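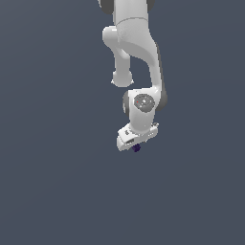 Getting Smells Out of Food Containers (and Lids, and the Cupboard They Live In)

Posted 2015-07-19

Last week I opened the cupboard next to the stove and got a whiff of old onion so strong I checked the floor for a runaway onion. No onion. It was the plastic containers, all of them, stacked up and breathing on each other. So I spent most of Saturday washing, soaking and sniffing things, and since several of you have asked me about this before, I'm writing down what I do.

First, the everyday stuff, which takes care of most of it. Scrape and rinse the container with COOL water before you do anything else. I know everybody reaches for the hot tap. Hot water on a tomato sauce container spreads the grease and sets the orange, and then you're stuck with a container that looks like it's been to the beach. Cool rinse, wipe out the oily film with a bit of paper towel, and then wash in hot water with a good squirt of dish soap.

Wash the lid separately. Really separately, I mean, with its own attention. If it has one of those rubbery rings in the groove, pull the ring out. Use the handle of a teaspoon and go slowly around so you don't tear it. The first time I did this on the set I bought in Poston (a nice set, I still have most of it) I was so disgusted I had to go sit on the porch for a minute. That gray gunk under the ring was the smell. I'd been scrubbing the wrong part for months!

An old toothbrush is the right tool for the groove. A cotton swab will do for the corners. Let the ring and the lid dry completely before you put them back together, overnight if you can stand having them all over the counter.

THE BAKING SODA SOAK

For a container that still smells after a proper wash, I use baking soda and warm water. Two heaping tablespoons in a quart of water, poured right up to the brim so the rim gets some too. Leave it overnight. In the morning dump it, wash with soap, rinse and air dry. This fixes garlic nearly every time and onion about half the time on the first go. Do it again if you need to, it's cheap.

If you have a lot of containers, do them all in the sink at once. Put a dinner plate on top to hold them under because they will float, and you'll come down to breakfast and find them bobbing around with dry bottoms.

VINEGAR

White vinegar, half and half with water, an hour or so. I like it for fish. It does leave its own smell behind for a while, but that one goes away by itself if you leave the container open. Don't mix it with the baking soda. I see that tip all over the place and I understand the appeal, it fizzes and you feel like something is happening, but once it stops fizzing you've got slightly salty water and you've used up two good cleaners. One and then the other is fine. And please don't ever put vinegar anywhere near bleach.

SUNSHINE

My favorite, and free. Wash the container, set it outside in full sun with the lid off for an afternoon, and bring it in before the dew. It works on smells and it also works on tomato stains, which I didn't believe until I tried it. I had a big square box from a year of spaghetti sauce that was orange all the way up the sides. Three sunny afternoons and it was pale peach. Not perfect, but I wasn't embarrassed to take it to a potluck. I wouldn't leave plastic out all week, though, it gets brittle.

In December I use the kitchen windowsill, and it takes forever. That's when I go back to the soak.

NEWSPAPER

This one is for the stubborn ones and for anything with a narrow neck, like a drink bottle or a thermos. Make sure it's dry. Crumple up a sheet or two of plain newspaper (the black and white pages, skip the shiny inserts), stuff it in, put the lid on and forget about it for two days. Then wash it well. My mother did this with lunch boxes all through my childhood and I thought it was just one of her things. I was wrong. It got the sour milk smell out of a thermos I had already put by the trash.

Coffee grounds do much the same job. Dry ones, in a little open cup inside the container, so you don't have to wash coffee out of everything afterward.

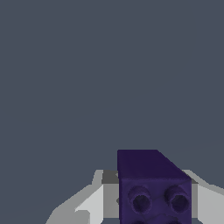
One reader wrote in to say that I'd left out the freezer last time I talked about this, and that she puts her washed containers in there overnight with the lids off and hasn't smelled garlic since. I tried it with two of mine. The garlic one was much better while it was cold and a little better once it warmed up, so I'd call that a partial yes. It would probably do more good on top of a soak. She also says to let them come back to room temperature before you stack them or you get moisture trapped between them, and I agree with her completely there.

THE CUPBOARD

You can clean every container you own and have the whole lot smelling again in a week if the cupboard itself is stale. Take everything out. Wipe the shelves with warm water and a little dish soap, then again with plain water, and prop the door open until it's bone dry. I leave mine open all day and bump my hip on it every time I walk past.

If you've got shelf liner, look underneath. I had the spongy kind, and I don't want to talk about what was under it. I've gone without since, and the shelf is fine.

When you put things back, store the containers with the lids OFF. This is the single most useful thing on this page and I should have put it at the top. A sealed container holds on to whatever little smell is left and lets it stew. I stand my lids on edge in a dish rack, a small wire one from the hardware store over in Godoy, and stack the bottoms by shape. It takes up a bit more room. It also means I can find the lid that fits, so that's a bonus.

A little open dish of baking soda at the back helps too. Change it when you remember to. I forget for months at a time.

WHAT DOESN'T WORK (for me, anyway)

Lemon halves. They smell lovely for a day and then you have lemon and onion.

Vanilla on a cotton ball. Same problem, and a bit sickly.

Mouthwash. Somebody swore by it. My leftover rice tasted of mint.

The scrubby side of the sponge. It feels thorough, but it scratches the plastic and the scratches hold grease, and then you've got a worse container than you started with. Soft side or a cloth.

The microwave trick, where you heat water and baking soda right in the container. I've had mixed luck, and I warped a lid doing it. If you do try it, check the bottom of the container to see if it's meant for the microwave, leave the lid out of it, and let the water cool before you pick anything up.

WHEN TO GIVE UP

If the plastic has gone cloudy and sticky, or it's cracked, or you've done the soak and the sun and the newspaper and it still smells like curry, let it go. Use it for buttons or screws or seed packets. I have one in the garage full of picture hooks that still smells of chili when you open it, and the picture hooks don't mind.

For the strong stuff (curry, kimchi, anything with a lot of raw onion) I've moved over to glass jars. Jam jars, pickle jars, whatever comes into the house. The glass doesn't hold the smell at all, though the metal lids sometimes do, and those get the baking soda treatment same as everything else. If a lid still smells after that, a square of wax paper between it and the jar will keep it from getting into your food.

One more small thing, for those who take a lunch to work. Rinse the container before you come home. Even just swishing some water around in the break room sink makes a huge difference, especially in summer when it's going to sit in a hot car all the way back. And if you can't rinse it, at least take the lid off when you walk in the door and don't leave it in the bag till Monday. I've opened that bag. I've been the person who left it, too.

Next time I want to do wooden cutting boards, so if you have a method you like for getting garlic out of those, put it in the comments. I've been using salt and I'm not totally happy with it.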